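Datasets > Household > Grukadport Mugs

2019-08-03 – by Iva

# Grukadport Mugs

Records of mugs and cups on a plain work surface, collected for the Zullance shelf-sorting project. Release 14 holds 1319 records, of which 222 are dark-glazed or black.

## Contents

- `records/` – one folder per item
- `labels.csv` – item type, color, orientation, handle visible (y/n)

Orientation is the direction of the open mouth: up, down, left or right.

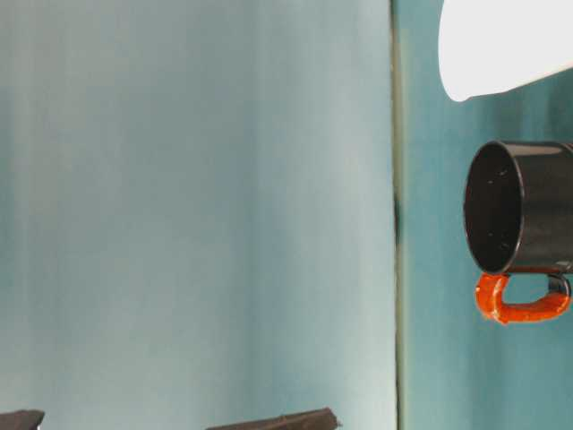

Items lying at an angle take the nearest of the four values. Color is that of the outside only. Almost 400 records from February used an older color list and were relabeled by Simanjuntak.

## Known gaps

Glass mugs are missing. Saucers have no label of their own and are entered as `other`.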